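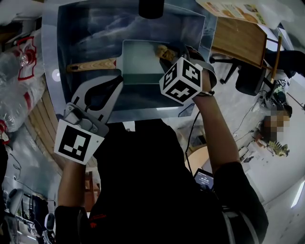

How do I get my mother's old recipe cards off paper before they fall apart?
Posted in Home & Paper, Friday, April 26, 2024

So I've inherited the recipe cards, all 294 of them (I know the number because my mother wrote it on the lid and crossed out 293). They're index cards, mostly, plus backs of envelopes and a few bits clipped from the Grumstead paper, and the ink on the oldest ones is going a sort of weak tea color. I want to get them sorted before our family reunion in the summer. I've been using the big gray-blue mat with the cloudy pattern as my sorting surface, the one with the little light green box on it, and it's fine for laying things out but I can't leave it like that forever. What I want to know is whether I should scan them or just take pictures with my phone, and what to do with the cards afterward. Some have grease spots. Two are stuck together, face to face, and I'm scared to pull them. One of those is the plum cake, so you see my problem!

I tried the Hurico scanner my brother gave me and it does a nice job on the flat cards but it eats the envelopes. I did 5 cards in an evening and got fed up. Also, what do people do about naming the files? Right now mine are called things like "scan new new 2" and I already can't find the dumplings.

Thanks in advance, I check in here most nights after supper.

plumcakedaughter

papertrail_503

Oh, I love this kind of job, and I've just come out the other end of one (my grandmother's, way more than yours, 1,069 pieces of paper if you count the coupons, and I did count the coupons).

Don't feed anything old through a scanner with rollers. Flatbed only, lid down gently, and wipe the glass every so often or you'll have the same crumb on forty recipes like I did. If all you've got is the kind that pulls the paper through, use your phone for the fragile ones. Put the card flat near a window on a cloudy day, turn off the overhead light so you don't get that yellow cast, and hold the phone straight above it. You'll get a shadow from your own arm the first few times. Move around to the other side of the table and try again.

Do the backs too! My grandmother wrote the real instructions on the back. The front of her rye bread says "bake until done" and the back has a whole paragraph about the oven in the Plovberg house, with the temperature and everything.

For names I went with the dish first, then whose it was, then a number if there was more than one. So "dumplings potato mother 2." It isn't fancy but it sorts itself alphabetically and my cousins could find things without calling me. I kept a plain list in a spreadsheet with one column for notes like "too much salt" or "this is Aunt's, she'll say it isn't."

On the stuck ones, please leave them alone for now. Steam is what everybody suggests and steam is how I lost a strudel. Fountain pen ink will run the second it gets damp. If there's a library or county archive near you, call and ask if somebody will look at them. Mine did it for free and was very nice about it, although it took from the fall until March.

After that, the cards go in sleeves, the kind that say acid-free, and the sleeves go in a box somewhere that isn't the kitchen and isn't the attic. I know the kitchen feels right. Mine are in the hall closet under the tablecloths.

Bonsu_baker

just take pictures w/ your phone and make one of those photo books. we did it for my mom's 70th, cost about what a dinner out does and everyone cried. keep the originals in a shoebox, they've lasted this long

also put the stuck ones in the freezer overnight, works for candle wax

papertrail_503

Please don't do the freezer thing with the stuck ones until somebody's looked at them. It can work on wax and gum, but if it's sugar or egg holding them together I wouldn't bet a plum cake on it. The photo book is a great idea though, and I wish I'd thought of it before I printed and hole-punched everything.

If you do a book, leave a few blank pages at the end. People at the reunion will want to write in it, and at least one of them will correct the dumplings.

Print this page
E-mail this page

Related in Home & Paper
Getting the musty smell out of old cookbooks
Can I laminate a newspaper clipping?
Best pen for writing on the back of photos
Converting oven settings from a wood stove recipe
What to do with three sets of the same encyclopedia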